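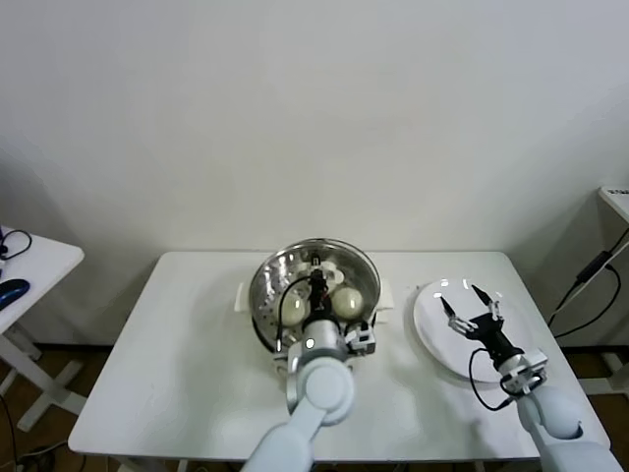

Gripper Comparison, Egg Transfer Station: Walk-Round Checklist and Comments

Listside bench, May 2025

Please go through this before the first run of the day and again whenever the fingers are changed. Mark each line OK, Fix or Ask, and do write something in the comments even when all is well, as the Nultthorpe people read them and it saves everybody a phone call. Comments from this round are filled in.

1. Table and floor
Table stands square and doesn't rock when leaned on. OK.
Floor cables clear of where you put your feet. Fix.
Comment: There are a few lying under the little side table on the left. I know we all step over them by habit by now, but a visitor wouldn't, so let's get them into a cover before December at the very latest (and sooner would be lovely).

2. Cables at the wrists
Slack enough for full wrist rotation, without catching. Ask.
Comment: Both loops are generous. The left one hangs over an egg when the gripper goes down into the steamer, and I'd like it tied back one notch and then tried through the whole reach. The right one droops over the front edge of the plate, so the same treatment there, please. Don't pull either of them tight — we lost a good connector at Sheehan that way and it took an age to get another.

3. Grippers
Finger screws snug, no play when you wiggle them by hand with the power off. OK.
Both sides carry the same finger set. OK.
Closing force limit matches the run sheet. OK, 300 on both controllers.
Comment: We are comparing the Ukness controller against our old one, so the fingers have to be the same left and right or the whole morning is wasted. If you swap one, swap the other, and start a new sheet.

4. Wrist modules
Housing screws present, openings clean. OK.
Comment: Wipe with the dry cloth only. I'm fond of the spray too, but it leaves a film.

5. Steamer and plate
Pot sits flat, with its side handles out to left and right. OK.
Perforated tray seated all the way down. OK.
Plate empty at start, no chips on the rim. OK.
Comment: The heater stays unplugged for all comparison runs. The polished rim throws back a fair bit of light, and I would love for someone to try a run with the blinds down and tell me whether the left side still finds its egg on the first go.

6. Eggs
2 eggs per run, no cracks, wiped before loading. OK.
Comment: Throw out any egg that has been dropped, even if it looks perfectly fine. Hairline cracks make a gripper look worse than it is.

7. Power
Adapter on the stand by the wall held firmly. Ask.
Comment: It's attached partway down the cable run. Give it a gentle tug and tell me if it moves.

8. Stop buttons and logs
Each stop button tested with the arms moving slowly. OK.
Cycle counter noted. OK, 647. Fingers are due for replacement at 800.

Cleared for slow runs only until items 1 and 2 are signed off.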